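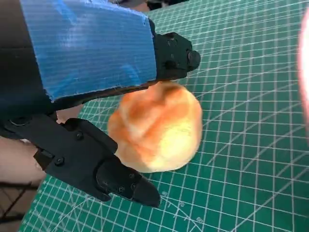 I moved my little website over to Navness at the start of last year, mostly in a huff. My old host had put the price up twice without a word and I'd had enough of waiting days for someone to answer a simple question. A friend from my evening class, Chiharu Nagano, had her pottery shop on Navness already and said it was fine. Just fine! That was good enough for me at the time, and I've now had long enough with it to say a bit more than that.

Signing up was easy. You pick a plan, you type in your domain, and it asks whether you want your old site copied across. I said yes and then forgot all about it, and when I logged in after supper the whole lot was there, pictures and all – except for my contact form, which had lost its settings and was sending messages into thin air. I didn't spot that for a week. So if you move, send yourself a test message first thing.

There are three plans. I'm on the middle one, Arnwood (they name them after woods or villages or something, I've never worked it out), and it costs £11 a month. You get your email on your own domain, nightly backups and the security certificate thrown in. My last host wanted extra for the certificate and made me renew it by hand every year, and I missed it once, so visitors got that horrid full-page warning telling them to go away. On Navness it renews itself and I haven't had to think about it.

The control panel is the bit I like best. It's plain, there's a search box at the top and if you type "redirect" you get the page about redirects. I know that sounds like faint praise, but I've used panels with a hundred tiny icons where you needed a map. I set up 19 redirects in one sitting when I tidied up my old blog addresses, and you can paste them in as a list instead of doing them one at a time.

The backups I've used in earnest once, when I updated a gallery plugin called Minami and the home page went completely white. You choose a date, tick whether you want files or database or both, and press the button. Mine took 11 minutes and came back exactly as it had been the night before. I made a cup of tea and felt very grown up about the whole thing.

Now the grumbles. The email is basic. It works, but the spam filter lets through an awful lot of rubbish from people offering to get me to the top of the search results, and the webmail looks like something from my first job. I read everything in a proper mail program so I can live with it, but if you plan to use webmail all day you'll get cross.

Support is mixed too. Chat is quick in the mornings and hopeless after six. I once asked why my larger photos wouldn't upload and was sent three links to the same help page before somebody noticed that my limit was set too low and changed it for me.

And they do like to sell you things. There's a site builder add-on, Broment, that pops up nearly every time I log in. I tried the free month. The templates are pretty but they all seem to be made for restaurants, and getting my text back out again was a faff – copy and paste, page by page.

Speed is perfectly good for a site my size. I had 640 visitors on my busiest day, when somebody shared my post about mending old deckchairs, and nothing fell over. I couldn't tell you how it would cope with a big shop.

I've just renewed for another year on the same plan. Four stars from me, and it'd be four and a half if they'd let me switch off the Broment pop-up.

11 comments
Share this post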